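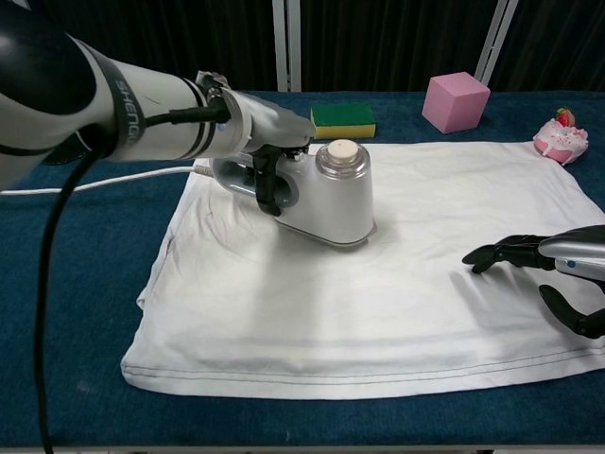 Ironing

Ironing is the business of pressing creases out of cloth with something hot and flat, and I've been adding to this entry on and off since last May, mostly at the kitchen table with a pile of shirts looking at me. I do a lot of ironing (I like it, which my family finds odd), so expect a few opinions mixed in with the facts.

Why it works

Cotton and linen are made of long chains of cellulose, and those chains hang on to each other through weak bonds. Washing and drying lets the bonds form again in whatever position the cloth happened to be lying in, and that's your wrinkle. Heat and a bit of moisture loosen them, the weight of the iron pushes everything flat, and as the cloth cools the bonds set again in the new shape. So let a shirt cool before you put it on! I ruined years of good collars by going straight from the board to my back.

Wool is a different animal. It's a protein fiber and it goes shiny if you press it hard, so you use a damp cloth in between and lift the iron up and down. Polyester softens at fairly low heat and can melt if you get careless.

A short history

People were smoothing cloth long before there was anything to plug in. In China they used metal pans filled with hot coals, and in Scandinavia there were glass smoothers, round lumps you rubbed over linen without any heat at all. Later came the flatiron, or sadiron – "sad" being an old word for heavy – which you heated on the stove. Most households kept 2 of them so that one could be heating while the other was in use. Box irons had a hollow body for a hot slug of metal or for charcoal, and they kept the soot off the linen a little better, at least when the lid shut properly.

Henry W. Seeley of New York patented an electric iron in 1882. Hardly any homes had current then, so it took a while to catch on. Thermostats came along in the 1920s, along with the first steam irons sold for home use, and after that the basic idea stayed pretty much put.

Steam, tanks and water

A steam iron lets water drip from a tank into a hot chamber, and the steam comes out through holes in the soleplate. Small travel irons have small tanks, so you refill often. Hard water leaves scale behind, and scale comes out as brown spots, always on something white in my experience. Check the manual before you use distilled water, as some makers want plain tap water or a mix.

My old Veteo runs at 900 watts, low by today's standards, and it still does a pillowcase nicely if I take my time. The Lota I bought to replace it heats faster but drips on the low setting, so I've kept both.

The order of a shirt

People argue about this more than you'd think. Pouran Dehghan taught me collar first, then cuffs, sleeves, yoke and body, and I've stuck to it. Firouzeh Soltani used to press for the Mousavi laundry and starts with the yoke – she says the collar only gets crushed again while you're wrestling with the sleeves, and she may well be right. We tried it both ways one Tuesday and neither of us changed our minds.

Care symbols

On a garment label, one dot inside the iron means low heat, two means medium and three means hot. A cross through the iron means leave it alone. Lines under it with a cross through them mean no steam. I start with the coolest things and work up, as an iron warms much faster than it cools.

See also: Mangle, Starch, Clothes press, Seersucker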